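Reading time: 4 minutes

Household Storage, Evening Course, Fladport
Handout 5: Shelves, Cold Boxes and the Lidded Container

Bring this sheet with you next week. Those who lost Handout 4 may copy it from a neighbour, as most of you seem to have done with the homework.

Last session dealt with the larder, or with what people call the larder once they have put the vacuum cleaner in it. This week we move to open shelving and small display boxes of the sort found in shared kitchens, staff rooms and the more optimistic bedsit. Three terms will be used throughout.

Standing goods are things that live on a shelf and are used where they stand, or would be if anyone could get at the plug. Rice cookers and their relations belong here.

Travelling goods go in and out of storage several times a day. Lidded containers are the usual case.

Strays are things that have ended up somewhere and been allowed to stay. Every kitchen has them. The Pleddale survey, which I set my students every April and which has no scientific standing whatever, looked at 32 shared kitchens and found strays in the lot.

1. Standing goods

Appliances multiply. A household buys one cooker, is given a second, and keeps a third for parts. The usual answer is to line them up one behind the other, which looks tidy from the front and means that the rear one is never used again. If a shelf must be filled to its full depth, put the one you like best at the front and admit to yourself what you have done with the others.

Heavier units go on the lower shelf. This rule is broken in almost every kitchen I have visited, my own included. Leave a hand's width at each side. Anything that gives off steam should be pulled forward from under the shelf above before it is switched on, unless you enjoy repainting.

2. Travelling goods

The lidded container should go in and come out level. In practice it is tipped to get it past whatever is in the way, and the lid is then tested in a manner its makers may not have had in mind. Check the lid at all four corners before lifting. Two hands are better than one for anything holding liquid. A container gripped only by its edge will want to turn, and soup is quick to take advantage.
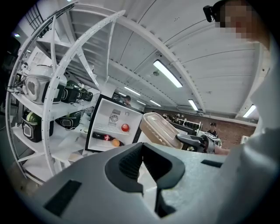 Fig. 1. Travelling goods on the tilt, with standing goods on the shelves to the left.

Look at Fig. 1 again when you come to the exercise. The bottle on the lower level of the small box is lying on its side, a position that suits some bottles and ruins an afternoon with others. The red ball on the shelf above and the orange one near the bottle are what I would mark as strays, though I will hear arguments. Note also the row of green-topped units on the upper shelf, and recall section 1.

3. The small box

Small boxes fill up from the front. Put round things at the back or in a tray; a ball, an orange or a boiled egg has its own views about shelves. A hook fixed inside is useful for exactly one item, and will be asked to hold several.

The Matar method (tall at the back, short at the front, nothing on top of anything) works well for the first fortnight. The Vikik method is the same with labels, and lasts until the pen goes missing. Either will do for the coursework.

Exercise

Choose one shelf at home, at least 60 cm wide. List what is on it under the three headings. Do not tidy it first. I can tell. Then rearrange it, use it normally for 5 days, and list it again. Hand in both lists together, one side of paper each.

Last year's longest list ran to 126 items from a single shelf, and I have asked its owner to consider a second shelf. Lists are due at the start of the next session, before the tea break.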